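Harell Community Hall - Main Room and Kitchen Safety Checklist
Walk-through done in January, before the spring rental season. Comments follow each item.

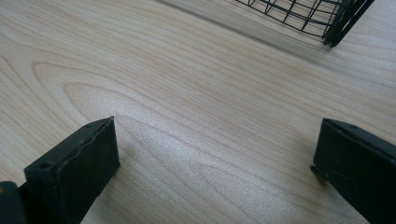

1. Exits and walkways

Front double doors open fully from inside: OK.
Side exit to parking lot: Needs work. Door sticks at the bottom and takes a hard push. Plane it or adjust the hinges before the next booking.
Exit signs lit: OK at front and side. The one over the kitchen passage flickers. Replace lamp.
Walkways clear: OK on the day. Stacked chairs have been left in front of the side exit in the past. Mark the floor with yellow tape.
Posted room limit of 200 visible from entrance: OK. Sign is faded but can be read.

2. Fire equipment

Extinguisher, main room: OK. Gauge in the green, pin and seal in place.
Extinguisher, kitchen: Fail. Gauge is low. Call Gradness for a swap. Do not rent out the kitchen until this is done.
Smoke alarms tested with button: OK, all sounded. The one by the coat rack was slow, so test it again next month.
Fire blanket: OK. Hung too close to the stove. Move it to the wall by the door.

3. Tables and chairs

Tabletops free of splinters and loose edging: OK.
Folding legs lock: Two tables fail. Both are tagged and in the storage closet. De Smet sells the lock kits, and we still have the part number from last time.
Chairs: One cracked seat, thrown out. The rest are sound.
Table cart: Brake holds on one side only. Keep it against the wall until fixed. Do not load it past 100 pounds for now.

4. Electrical

Outlets and cover plates: Cover plate missing behind the stage. Tape is not a fix. Put a plate on.
GFCI outlets in kitchen: Tripped and reset OK.
Extension cords: Threw out one with a nicked jacket. Renters should bring their own, heavy duty only.
Breaker panel: Labels still wrong for the stage lights. Same note as last year.

5. Kitchen and restrooms

Hot water at hand sinks: OK.
Range hood filter: Greasy. Clean before first rental.
Refrigerator: 40 degrees at the top shelf. That is the limit - turn the dial down one notch and check again in the morning.
Restroom floors: Loose tile by the second sink. Trip hazard. Trurkis has matching tile.
First aid kit: Short on gauze and burn gel. Everything else in date.

6. Outside

Ramp handrail: Solid.
Lot lights: One out near the dumpster.
Salt bin: Half full, lid cracked. Fine for this winter.

Recheck all failed items before the keys go out again.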